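How to Bleed a Radiator and Get the Heat Back

If a radiator is warm at the bottom and cool at the top, there is air trapped in it. The air collects at the highest point and keeps hot water from filling the panel. Letting it out is called bleeding. It takes a few minutes per radiator and the only special tool is a key that most hardware stores sell at the counter.

These steps are for a closed hot water system with a boiler, the kind with two pipes going to each radiator. Steam radiators, which usually have one pipe and a small vent that hisses, work differently and should not be bled this way.

What you need

Radiator key, or a flat screwdriver if your valves have a slot
Two old rags
A small bowl or a cup
Gloves, if you have them
Pen and paper

Before you start

Turn the heat up and let the system run until every radiator has had time to warm. Go from room to room and put your hand near the top and then near the bottom of each one. Write down the ones that are cooler at the top. If a radiator is cold all over, check that its valve is open before you do anything else. If it is cool only at the bottom, the trouble is more likely sludge, and bleeding won't fix it.

Now switch the heating off at the thermostat and wait. I give it an hour. The water in the radiators can be hot enough to burn you, and a running pump can pull more air in through an open valve.

Look at the pressure gauge on the boiler while it is cold and write the number down. You will want it later.

Bleeding the radiators

1. Start on the lowest floor, with the radiator farthest from the boiler. Work back toward the boiler, then go upstairs and do the same.

2. Find the bleed valve. It is at the top of one end, a small square peg inside a round fitting. On older radiators it may be painted over. Scrape the paint off gently with a utility knife first.

3. Hold a rag under the valve with the bowl beneath it. The water that comes out can be black and it stains carpet and wallpaper.

4. Fit the key and turn it counterclockwise, a quarter turn at most. You should hear a hiss. Stop turning as soon as you hear it. The screw can come all the way out if you keep going, and it is very hard to get back in against the water.

5. Wait. A radiator with a lot of air may hiss for a minute or longer. Then it will spit, and then water will run in a steady dribble.

6. Close the valve clockwise until it is snug. These are soft brass and strip easily, so don't lean on the key.

7. Wipe everything dry and move on to the next one.

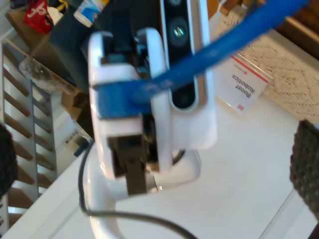

What if no air and no water comes out?

The valve is probably blocked with paint or scale. Close it, make sure the radiator's supply valve is open, and try once more. If there is still nothing, leave it for a plumber, as the bleed screw may need to be replaced.

Checking the pressure

Go back to the boiler and compare the gauge with the number you wrote down. It will have dropped a little. Many home systems should sit between 12 and 15 psi when cold, but go by your manual. If yours has an automatic fill valve it may already have topped itself up. If it has a manual one, open it slowly, watch the needle, and close it when you reach the right mark.

Turn the heat on again and check your list. The tops should warm up with the rest of the panel. Look at each bleed valve for drips - a dry tissue held against it will show a leak you can't see.

How often to do it

Once a year is enough for most houses, before the cold weather. I also go round again in April when the heating goes off for the season. My neighbor Petrică Stoica has never done his in spring and his radiators work fine, so take that as a preference.

If the same radiator needs bleeding every few weeks, air is getting in somewhere or the system has a fault. The same goes for pressure that keeps falling. Call someone to look at it before you add more water, which brings fresh oxygen with it and rusts the inside of the panels.

Uchenna Babalola
Last updated 2019-01-13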